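일터 살림 요령: 집게와 함께 치우는 법

홈 > 살림 요령 > 정리와 청소 > 일하는 사람들

질리스(Zilis)에서 가정집 정리 일을 한 지 꽤 됐다. 그동안 배운 기술은 대부분 허리를 안 굽히는 기술이었다. 올가을 회사가 튜터렐(Tuterel)이라는 프로그램을 들여왔고, 우리는 식탁을 맨손으로 치우는 대신 손잡이 달린 집게를 쥐고 치우게 됐다. 집게로 병을 집어 옮기면 그 동작이 기록되고, 나중에 기계가 그걸 보고 배운다고 한다. 기계가 나한테 배운다니 영광이긴 한데 수업료 이야기는 아직 없다.

아래 요령은 11월 들어 휴게실 냉장고에 붙여 두었던 것을 옮겨 적은 것이다. 같은 처지의 분들께 쓸모가 있으면 좋겠다. 집게가 없는 댁에서도 절반쯤은 써먹을 수 있다.

병은 가운데를 문다

사람 손은 병목을 잡아도 알아서 균형을 맞춘다. 집게는 그런 눈치가 없다. 목을 물면 몸통이 돌고, 돌면 넘어지고, 넘어지면 처음부터 다시 찍는다. 몸통 가운데에 패드를 나란히 대고 천천히 오므린다. 네모난 병은 넓은 면을 물어야 덜 미끄러진다. 표면에 물기가 있으면 먼저 마른행주로 닦아 둔다.

마개부터 확인한다

시작하기 전에 모든 마개를 손으로 한 번씩 조인다. 세정제는 두 번 조인다. 집게를 낀 채로 마개를 조이려는 분이 팀마다 꼭 한 명씩 있는데, 우리 팀에서는 나였다.

음료와 세제를 한 줄에 세우지 않는다

흰 병에 초록 글씨면 음료도 세제도 다 비슷해 보인다. 집에서도 마찬가지다. 먹는 것은 왼쪽, 약품은 오른쪽으로 자리를 정해 두고, 색만 보고 집지 말고 라벨을 읽는다. 라벨이 깨알 같으면 유성펜으로 마개에 크게 표시한다. 못 생긴 글씨일수록 눈에 잘 띈다.

가벼운 것은 마지막에

스펀지, 과일 싸개망, 빈 비닐봉지는 집게가 제일 싫어하는 물건이다. 세게 물면 찌그러지고 살살 물면 따라오지 않는다. 비닐은 미리 한 번 묶어서 덩어리로 만든다. 과일망은 서로 끼워 두면 한꺼번에 옮길 수 있다. 반창고 상자처럼 각이 잡힌 것은 언제 집어도 된다. 초보에게 맡길 만한 물건이다.

둘이 할 때는 말을 한다

두 사람이 한 식탁에 붙으면 집게끼리 부딪친다. "잡았어", "놔" 두 마디면 충분하다. 놓으라는 말이 나오기 전에 놓지 않는다. 결혼 생활에도 쓸 수 있을 것 같은데 아직 시험해 보지는 않았다.

통은 가까이, 봉투는 넉넉히

쓰레기통을 식탁에 바짝 붙이고 봉투를 테두리 밖으로 접어 씌운다. 팔을 뻗는 거리가 줄면 저녁에 파스를 덜 붙인다. 분리수거할 병은 통 옆에 따로 모았다가 나중에 옮긴다.

손목 관리

집게는 생각보다 무겁다. 우리 조는 한 회차가 38동작이고, 하루 목표는 50회였다. 첫 주를 마치고 목표 옆에 연필로 물음표를 그린 사람이 있었고, 둘째 주에 목표가 조정됐다. 회차 사이에 손목을 돌리고, 오른손잡이도 가끔 왼손으로 쥔다. 긴 소매는 손잡이에 걸리지 않게 한 번 접는다.

그래서 뭐가 달라졌나

일정은 그림턴(Grimton)이라는 앱이 짜 준다. 점검표는 73개 항목으로 늘었고 그중 몇 개는 점검표를 점검하라는 내용이다. 예전에는 빨리 치우는 사람이 잘하는 사람이었는데 요즘은 천천히, 똑같이 치우는 사람이 칭찬을 듣는다. 이십 년 손에 익은 지름길을 이제는 참아야 한다. 대신 새로 온 분들이 금방 따라온다. 선배가 어떻게 하는지 곁눈질하지 않아도 기록을 틀어 보면 되니까. 내 병 잡는 버릇까지 그대로 따라 하는 후배를 보면 기분이 좀 묘하다.

나는 일이 줄어들까 봐 걱정하는 쪽이었다. 지금까지 줄어든 것은 수다다. 집게를 쥐고 있으면 이상하게 다들 입을 다문다.

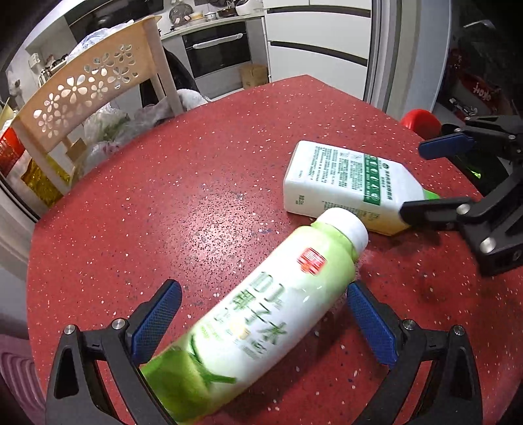 누워 있는 병 두 개, 집게도 둘.
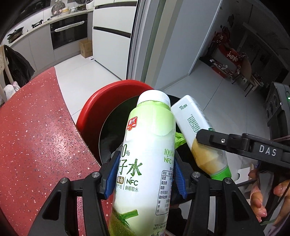
코코넛 워터는 가운데를 문다.

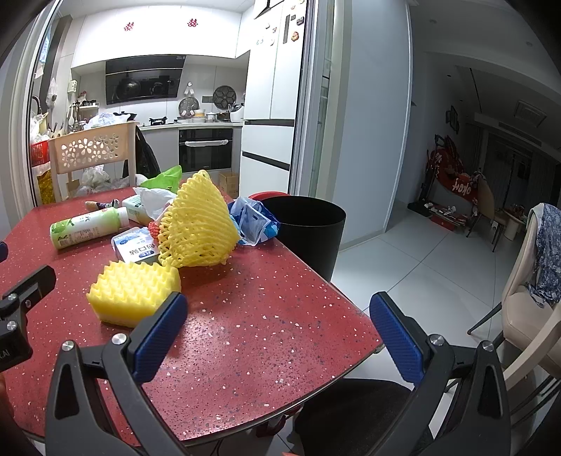

스펀지와 과일망이 아직 남은 식탁.
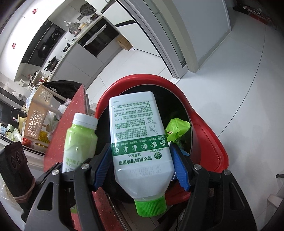

글 | 티나 케스키넨(Tiina Keskinen), 질리스 현장팀
등록 2018-11-26 | 분류: 정리와 청소

덧붙임. 패드 닦는 법을 묻는 분이 많았다. 파란 패드는 골 사이에 때가 끼기 쉬우니 안 쓰는 칫솔에 미지근한 물만 묻혀 문지르고 그늘에서 말린다. 세제는 쓰지 않는 편이 낫다. 헹굼이 덜 되면 다음 날 병이 미끄러진다. 나사는 일주일에 한 번 손으로 만져 보고, 헐거우면 직접 조이지 말고 장비 담당에게 넘긴다. 우리 조는 직접 조이다가 나사 하나를 소파 밑으로 보냈고 아직 못 찾았다.

다음 글에서는 수건 접기를 다룬다. 집게로 접은 수건이 어떤 모양인지 궁금한 분은 각오하고 오시길.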